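The Case for Printing the Resin Code Where People Can Read It

Municipal recycling programs publish long lists of what they accept. The lists are organized by resin: PET, HDPE, polypropylene, polystyrene, and the catch-all category at the end. The resident standing at the bin is expected to match an object to a resin, and the only information available for that purpose is a small molded mark on the underside of the item. My argument is that this mark has been allowed to remain illegible for decades, that the cost of fixing it is small, and that most public education spending on sorting is wasted until it is fixed.

Consider the mark as a piece of interface design. It is raised plastic on a background of the same plastic. It has no color contrast. It is often placed inside a recessed base, where the light is worst, and it shares that space with a mold cavity number, a volume marking, and sometimes a dishwasher symbol. A cavity number of 5 can sit next to a resin code of 2, both in characters of similar height. The person who designed the mold knows which is which. The person holding the empty tub does not.

The usual defense is that the code was never meant for consumers. It was introduced to help processors identify material, and its use as a household sorting guide came later. This is correct as history and useless as policy. Towns print the code numbers on their mailers and on the lids of their carts. Once a local government tells residents to sort by a number, the number is a consumer label, whatever its authors had in mind.

Skondanwood, where I live, is a fair illustration. The town's sorting guide was revised in May and now runs to a folded sheet with 13 categories. It is accurate and carefully written. It tells residents that polypropylene is accepted, that polystyrene is not, and that anything marked 7 goes in the trash. It assumes throughout that the reader can find and read the mark. The neighboring program in Flinmont went the other way and sorts by shape: bottles, jugs, and tubs are in, everything else is out. That rule rejects some material that could be sold. It also can be followed at night with wet hands, and I would take it over ours.

Shape rules have a limit, though. They work for packaging, where form and resin are loosely correlated. They work poorly for housewares. Tumblers, storage boxes, dish racks, and children's plates come in every resin that can be injection molded, and form tells the user close to nothing. Color is no better, as pigment can be added to any of them. 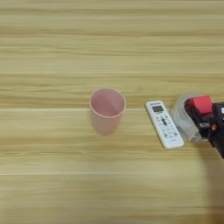
A pink plastic cup on a wood tabletop. Neither color nor shape identifies a resin.

Housewares are also the class of object most likely to outlive their packaging. A yogurt tub keeps its label until the day it is thrown out. A tumbler loses its sticker on the first day and then spends years in a cabinet. Any identification that is going to survive has to be part of the object.

What would a better mark look like? I would set three requirements. The characters should be at least 7 millimeters tall. The mark should stand alone, with cavity numbers and other production data moved to the opposite side of the base. The surface behind it should be textured so that the characters read under ordinary kitchen light. None of this needs new equipment. Texture and character height are decided when the tool is cut, and the change can be phased in as molds wear out and are replaced.

Objections about mold cost deserve a direct answer. Yordanov, a trade newsletter I read more often than I agree with, has argued that a mandatory change would burden small molders. A retrofit order would. A rule that applies only to new tooling would not, and I have yet to see that version costed. Very small parts could be exempt, with the same code printed on the carton.

The other objection is that optical sorting makes the question obsolete. Sorting lines do identify resin well, but they have trouble with black pigment and with nested items, and they do nothing about material the resident has already put in the wrong cart. Towns the size of ours do not own such a line. Our material goes to the Gikora transfer station, where it is checked by eye on a belt.

I would start with procurement. Schools and town offices buy cups, trays, and bins in bulk, and a purchase specification can require a legible mark without any change in state law. If Skondanwood added that clause to its next housewares contract, suppliers would have a reason to cut at least one set of tools properly — and the following town could ask for the same part number.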